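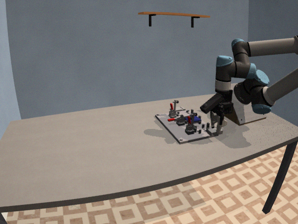
Grey tabletop with the plank shelf on black L brackets behind it.

Sterna Bracket Shelf, reviewed after a winter of use

I bought two of these in September for the back room, one for cookbooks and one for plants. The kit comes flat in a long box: one plank, two black steel brackets, screws, wall plugs and a folded sheet of drawings with hardly any words on it. I paid 251 for the pair, delivery included.

Putting them up

The brackets are the good part. They are stiff, the corners are square and the holes line up. The screws are soft. I stripped the head on one before it was all the way in and used my own for the rest. The plugs were fine in drywall for the light shelf, but for the cookbooks I went into the studs. Sterna does not say much about what kind of wall you need, and the maximum load is printed on the box but not on the sheet, so write it down before you recycle the cardboard.

The first shelf took me most of an evening. The second went up in half the time. You need a drill, a level and a second person to hold the plank while you mark the holes. Alby Tomoana held mine and pointed out that I had the first bracket upside down.

Living with it

The cookbook shelf has not sagged. The plant shelf picked up a pale ring under one pot in the first month, and oil did not take it out. The finish is thin. If you plan to put anything damp on it, add a coat of varnish first or use saucers. Dust shows less than it did on my old white shelf.

Compared with others

I had a Paracha shelf in my last apartment. It had hidden fittings and looked neater, but it tipped forward within a year. The Jotitia one is cheaper and comes in more lengths, though the brackets I saw in the store bent when I pressed on them.

Would I buy it again? Yes for books, no for plants. Customer service sent new screws in 5 days, and those were no better than the first set.

Rating: 4 out of 5

Updated 30th May: still level.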